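Flolton hand, sorting kit review
Posted 21 Nov 2019
2 stars

Had this on our packing job for 16 shifts, bags and crates mostly. Hand itself is nice, strong fingers, screws stayed tight. Trouble is the grip release. Ninth shift it froze closed on a bag and wouldnt let go. No alarm, no error code, nothing on the Velleo panel.

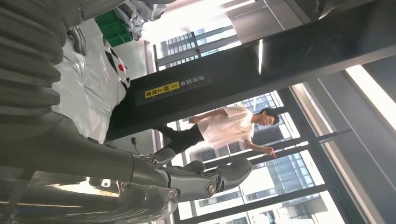

Hit the stop. Arm stopped fine, fingers stayed clamped. Manual says they relax in 9 seconds. They did not. Ya-wen Hsu had to cut the bag open to get it out, not great if thats somebodys sleeve.

Sent the log to support, got error 645 back, "replace finger driver". Part is $700 and not under warrenty. Swapped it. Two good shifts then same thing again.
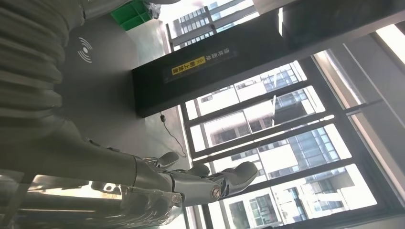 Now we run it at half force and keep hands well clear until power is off at the wall. Slow but no more jams so far. Would not buy again unless they fix the release. The Ghumman hand we had before was uglier and weaker but it let go when you told it to.

Yakubu Nwosu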